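Slope-sided bin

A slope-sided bin (also hopper bin, taper bin, in some shops just "the deep one") is an open-topped container with walls that lean outward from a smaller flat floor. Used for holding loose small goods, mixed or sorted. Usually grey. Not to be confused with the stacking tote, which has near-straight walls and often a lid.

Shape

Four walls and a floor. The lean varies from maker to maker, and often one wall is steeper than its neighbors. Small items slide down and gather on the floor — good for a bin that is nearly empty, less good for a full one, where weight piles up in the middle. Some types have a lighter, smoother panel set into one side. Early Vuder bins had two such panels, later ones only one.

Wear

Floors scuff first. Then the slopes, where things get dragged up and out. Scrapes on a shiny slope show up dark and ragged and mostly dont wash off. Olanrewaju Ogundipe's handbook for the Solmont stores treats scuffing as cosmetic unless a fingernail catches in it. Corners are another matter, cracks there mean the bin is retired.

Sizes and use

The Atside pattern holds up to 20 kg. Idahosa sold a shallower version, no. 726, now out of production and hard to find used. Colored goods are easier to pick out against a grey floor, one reason the color stuck. Emptying is normally done by hand from the top, a few peices at a time, as tipping a deep bin tends to send everything out at once. Wipe down when empty. Store upside down or nested, floor side up.
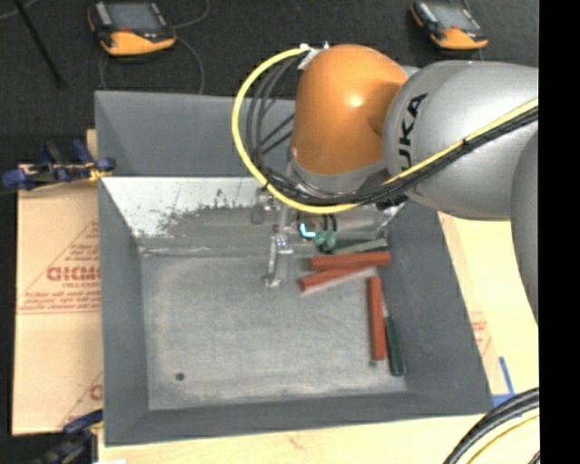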